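Which Robot Hand Is Best at Grabbing?

Hi! I'm Gemechu, and I get to test robot hands for a living (yes, it's a real job, and yes, I love it). The proper word for a robot hand is a gripper. Most of the ones I try have only two fingers, and you'd be amazed what you can do with two.

Try this. Pick up a pencil using just your thumb and one finger. Easy! Now try a tennis ball. Now a wet bar of soap. Your skin is soft and a little sticky, so it squishes around things and holds on. A robot's fingers are often hard, so their shape matters a lot.

This spring my friend Kiros and I compared two kinds of fingers. The first kind was flat on the inside, like a pair of rulers. The second kind had a wavy inside edge, with bumps and dips. We did most of our testing in a simulator, a computer program a bit like a video game, where pretend robots pick up pretend things. When a robot drops something in there, you don't have to sweep the floor!
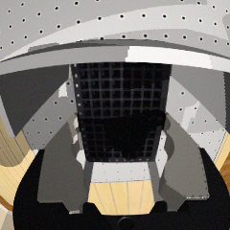

We ran 2,000 grabs with each kind of finger. The computer moved the object a tiny bit every time, because real things are never in exactly the same spot. Flat fingers did great with boxes. They pressed against the sides and up went the box. But round things rolled right out, and I groaned every time.

Wavy fingers were better with round things, because a ball or a bottle can settle into a dip. With boxes they were fussier. If only one bump touched the side, the box could spin like a door on a hinge.

So which one won? Kiros says wavy, I say flat, and we're still arguing about it at lunch.

Want to run your own test? Tape two craft sticks to your thumb and pointer finger and pick up 9 different things from around the house. Then glue a bit of sponge to the sticks and go again. Write down what you dropped each time, and start with something that won't break!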